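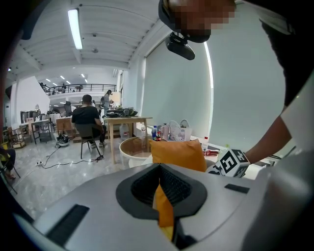
**Monday, Mateos hall, main floor**

Entry by H. Teshome. Copy to U. Mathur.

The cushion inventory was continued. Covers from the Drustitz delivery are to be checked for seam condition, wrinkling after storage and evenness of color before the pieces are released to the seating areas. The orange set was taken first. Surface wrinkling is recorded as minor and does not require pressing.

Lot 191 remains on hold pending a reply from Vakidlow about the replacement fabric. Cushions from that lot must not be mixed with the checked pieces.

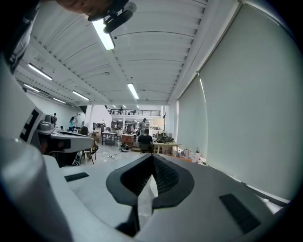 Color comparison shall be made with the roller blinds down and the ceiling tubes on, as set out in sheet 6. Results obtained under daylight are not to be entered in the same column. Ms. Mathur has asked that the light wooden table be reserved for other work until the afternoon, and inspection of covers will therefore be carried out elsewhere on the floor.

Open items: seam allowance for the Kuria pattern to be confirmed; label stock to be reordered (100); shelf 68 to be cleared for released pieces.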